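Automation on the Refurbishment Bench: What Changes for the Technicians

Student project report, workplace technology module

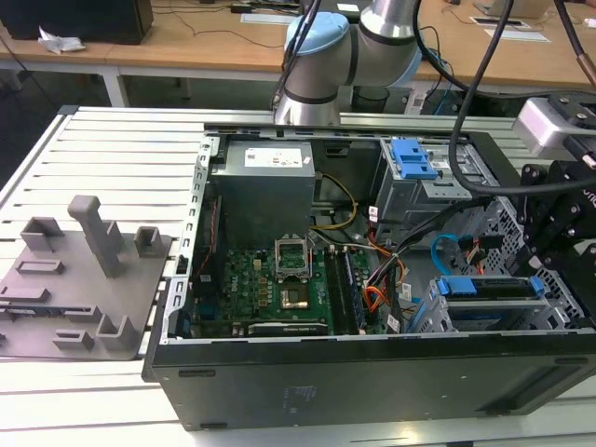
1. Background

Kusar is a small firm that takes in office computers at the end of their lease, tests them and sells them on. The work is done on benches by technicians using hand tools. In August the firm began a trial of a collaborative robot arm on one bench, with the aim of passing over part of the work of stripping and refitting desktop towers. The fixtures were designed by Vasseur, a local workshop. The job-tracking software, Brilla, was already in use and was extended to cover the new cell.

Our group was asked to look at the effect on the people doing the work. Cycle time and failure rates are covered by the firm's own records and are mentioned only where they matter to the staff.

2. Method

We visited the site on 4 days and watched full shifts. We spoke to all 9 bench technicians, singly, for half an hour each. We also read the task sheets in Brilla for the weeks before and during the trial, some 600 in total. No names were recorded. Two of the technicians worked at the robot cell; the others carried on with manual benches and saw the trial from the side.

3. The work before the trial

A technician collected a tower from the rack, logged it, opened it, and took out whatever was to be replaced. Memory and drives were tested and either kept or scrapped. The processor was removed, cleaned and graded. The same person then rebuilt the machine and ran the final test. Each technician set their own order of work, and there were clear differences between them. Some pulled every cable first; others left the drive cables until last to save time on reassembly.

The main complaints were sore wrists and thumbs, mostly from memory latches and stiff power connectors, and boredom in long runs of the same model.

4. The work during the trial

The tower is laid on its side on a slatted aluminium table with the side panel off, within reach of the arm. A grey 3D-printed plate next to it carries the holders. The technician prepares the case, starts the program and deals with anything the arm can't do. Cables are the largest item under this heading. Bundles from the power supply tend to lie across the board or in front of the drive bays, and they have to be moved by hand before the arm can approach from above.

The processor socket is treated as a manual step. The firm's view is that the contacts are too easily damaged, and the technicians agreed with it. Memory modules and drives are the parts the arm is meant to handle.

Over the period we studied, the share of time spent with a hand inside the case fell at the robot cell. The time spent at the screen rose. Brilla now asks for a reason code each time the arm stops, and the list of codes was written before the trial by people who do not work at the bench. Several codes overlap, and "other" was the one used most.

5. Findings

5.1 Physical strain. Both cell technicians reported less soreness in the hands. One reported more in the lower back, from leaning over the table to clear cables. The table height is fixed by the arm's mounting and suits neither of them well.

5.2 Pace. On a manual bench the technician can slow down for a difficult machine without anyone noticing. At the cell every stop is logged with a time. Staff did not say they had been criticised for stops, but 3 of them raised the log as a worry, including one who had never worked at the cell.

5.3 Skill. Diagnosis remains with the technician. New tasks have been added: checking the grip, adjusting a holder, restarting a program part-way through. Training for these was one afternoon — most of it on safety stops. The fixture changes were learnt by trial and error, and the notes are kept in a paper notebook by the cell.

5.4 Job security. The firm has stated that no posts will be cut as a result of the trial. Technicians mostly accepted this for the present bench team. They were less sure about whether leavers would be replaced.

6. Limits of the study

The trial was short and the group is small. The two cell technicians volunteered, so their views may be more favourable than those of the rest. We did not see a night shift. We also had no access to pay data, and can't say whether the added tasks have been recognised in grading.

7. Recommendations

The reason codes should be rewritten with the cell technicians. Access to the stop log should be set out in writing, including who reads it and for what purpose. A table with adjustable height should be costed before a second cell is ordered. The notebook should be copied into Brilla so that fixture settings are not lost when staff change.

Rotation between the cell and the manual benches was suggested by most of those we spoke to. We support it, with a full day of training for each person before their first turn.

Report submitted to the Nerimance project group. The interview questions are held with the module office.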